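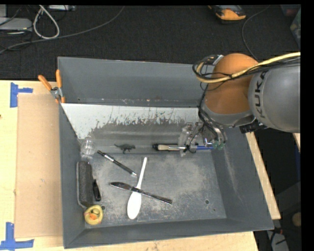

*Þórey Fogh*

**Bin-picking practice** is the body of rules, written and otherwise, that governs how a robot arm is asked to take mixed objects out of a box, and how the people asking it are expected to behave. Parts of it come from general machine safety. The rest comes from people arguing over what counts as a pick. The best known set of house rules in the field is the Cerkstead Code, which runs to five pages, two of them about tape.

## Origins

The Cerkstead Code was drawn up by Baldur Steinarsdóttir at the Idcombe workshop after two groups reported very different success rates on what they both called "the same bin". One group had been straightening the objects between attempts. The other had left everything as it fell, and said so at length. Steinarsdóttir's first draft consisted of a single sentence forbidding tidying. Later drafts had to define tidying.

## The bin and its position

The Code asks that the bin be fixed to the table or its position marked on it, and preferably both. Spring clamps on the rim are allowed, provided the arm's planned path keeps clear of the handles. Coloured tape on the table top shows where things go back after they have been knocked, and the marks are to be treated as part of the equipment. Peeling them off to label a lunch is listed among the serious breaches.

Wear is permitted. A scuffed floor and scratched walls are thought to be good for a vision system, which will not meet many spotless bins in its working life. Holes in the floor must be noted in the log, as a camera may take a dark round hole for a dark round object and spend the afternoon trying to lift it.

## The objects

Contents should differ in shape, stiffness and shine. Typical choices include cutlery, pens, a clear plastic cup and small toys. The cup is there because transparent things are hard to see. The spoon is there because thin flat things are hard to pinch. The rubber duck has no official reason, although the Code mentions it by name and requires a replacement to be yellow.

Overlap is encouraged. A knife lying across a spoon is a fair problem, and the person running the trial may not nudge it into an easier one. Table knives are accepted if blunt. The Kulow variant of the rules bans knives altogether and uses a second spoon, which purists regard as a different sport.

## Cables

Cables on the arm must have enough slack for the full range of the wrist and not so much that a loop can catch on the rim. The test is to move every joint slowly to its limits while somebody watches the cables and does nothing else. This is the clause most often signed and least often carried out. Loops hanging near the gripper fingers are to be checked again after each tool change.

## People

Hands stay out of the bin while the arm is powered. The Code offers no exceptions, and a footnote deals with the phrase "I was only going to". Resetting is done with the arm stopped and the stop confirmed by the person who will be doing the reaching.

## Counting

A pick counts when the object leaves the bin and is set down where it was meant to go. Dropping it back in is a failure, however graceful. Two objects lifted together count as one failure under Cerkstead and two successes under Kulow, a difference that should be kept in mind when reading anybody's figures.

The longest run logged under the Code is Gunnlaugsson's, with 3,872 attempts. The log was accepted in full apart from one entry, marked "duck, sort of".

## See also

- Emergency stop
- Gripper
- Tape, disputes concerning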